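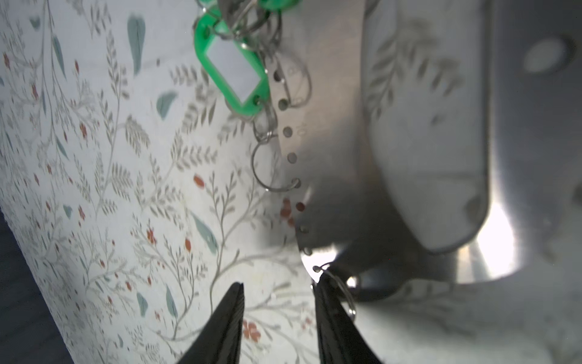 Ondum > Documentation > Nomwood > Registre des clés

Registre des clés de la maison Nomwood

Dernière mise à jour : août

Ce dossier contient le registre des clés de Nomwood, maison de location saisonnière avec dépendances. Il indique, pour chaque clé, ce qu'elle ouvre, où elle est rangée et qui peut la sortir. Il remplace le cahier de l'entrée, dont les dernières pages n'étaient plus lisibles. Le cahier est gardé dans le tiroir du bureau pour les cas douteux.

Contenu du dossier

cles.csv : une ligne par clé, 95 lignes.
serrures.csv : une ligne par serrure, 60 lignes.
sorties.csv : les emprunts et les retours, dans l'ordre de saisie.
plan_maison.pdf : le plan avec les numéros de porte.
LISEZMOI.md : ce texte.

Les trois tableaux sont en UTF-8, avec le point-virgule comme séparateur. Ils s'ouvrent dans n'importe quel tableur. Pensez à importer la colonne numero en texte, sinon les zéros du début disparaissent et 007 devient 7.

Colonnes de cles.csv

numero : trois chiffres, jamais réattribués. Quand une clé est perdue, son numéro reste dans le tableau et la colonne etat passe à « perdue ».
serrure : renvoi à serrures.csv. Vide si la clé n'a pas été identifiée.
type : plate, à gorges, à pompe, cadenas, boîte aux lettres, meuble.
etat : bonne, usée, tordue, perdue, inconnue.
anneau : nom du trousseau, ou « seule ».
couleur : couleur du porte-étiquette en plastique.
emplacement : entrée, bureau, atelier ou extérieur.
note : texte libre.

Les trousseaux

Chaque trousseau tient sur un anneau brisé en métal. Les anneaux larges servent à l'accrochage, les petits à séparer les clés d'une même zone. Il faut éviter de passer une clé directement sur l'anneau d'accrochage : elle finit par se coincer avec les autres et on sort tout le paquet pour une seule porte.

Les porte-étiquettes suivent un code de couleurs :

rouge : chambres et étage
bleu : cuisine, cellier, buanderie
jaune : atelier et abri de jardin
vert : doubles et clés en attente
sans couleur : meubles, boîtes et coffrets

Une étiquette blanche non remplie dans un porte-étiquette vert signifie que la clé n'est pas encore attribuée. On n'écrit rien dessus avant de l'avoir essayée dans la serrure. Au crayon d'abord, au feutre fin quand la ligne du tableau est complète. On inscrit seulement le numéro, jamais l'adresse ni le nom de la pièce.

L'accrochage dans l'entrée

Les trousseaux d'usage courant restent dans l'entrée, au mur. Le papier peint à motif végétal a été posé par l'entreprise Segers et il marque vite. Merci de décrocher les clés en les soulevant, sans les faire glisser contre le mur, et de ne pas ajouter de punaises ni de crochets adhésifs. Les traces se nettoient à l'éponge à peine humide. Pour l'inox, un chiffon microfibre sec suffit.

Les clés de meuble ne vont pas dans l'entrée. Elles sont au bureau, dans la boîte Kilora, rangées par numéro croissant. Le double de la porte principale n'est dans aucun de ces deux endroits, demandez à Othmane.

Sorties et retours

On note la sortie au moment où l'on prend la clé : numéro, initiales, heure. Au retour, on complète la même ligne. Si un trousseau entier part, on écrit le nom du trousseau à la place du numéro. Les artisans ne prennent pas de clé eux-mêmes, la personne qui les reçoit la sort à son nom.

Pour les locataires, le trousseau d'arrivée comprend 2 clés, porte principale et portail. Il n'est pas noté dans sorties.csv mais dans le dossier de séjour. La caution par clé perdue est de 50 euros. Si la serrure doit être changée, la facture s'ajoute.

Comment le relevé a été fait

Toutes les clés trouvées dans la maison ont été posées sur la table de la salle à manger, numérotées, puis essayées porte par porte en commençant par le rez-de-chaussée. Les dépendances ont été faites ensuite. Une clé qui entre dans la serrure mais ne tourne pas est notée « inconnue », avec la porte essayée en note. Les clés identiques ont chacune leur numéro, y compris quand elles sont sur le même anneau.

Limites connues

La cave à vin n'a pas pu être vérifiée, la serrure est grippée. Les lignes correspondantes viennent du cahier.

Les deux armoires de l'étage acceptent la même clé. Elles ont pourtant chacune une ligne dans serrures.csv.

Le type « plate » a été utilisé au début du relevé pour des clés de cadenas. Une partie a été corrigée, pas tout.

La colonne etat dépend de la personne qui a rempli la ligne. « Usée » veut dire que la clé accroche dans la serrure, sans plus de précision.

Le cabanon du compteur d'eau n'est pas sur le plan. Il porte le numéro de porte provisoire X1.

Corrections

Les erreurs sont à signaler à Othmane Soliman, avec le numéro de la clé et la porte essayée. Ne modifiez pas cles.csv directement, travaillez sur une copie et envoyez-la. Les anciennes versions sont dans le sous-dossier archives.

Documents liés

Inventaire de la cuisine, Nomwood
Entretien des murs et papiers peints
Fiche d'arrivée des locataires
Relevé des compteurs
Outils de l'atelier, liste et rangement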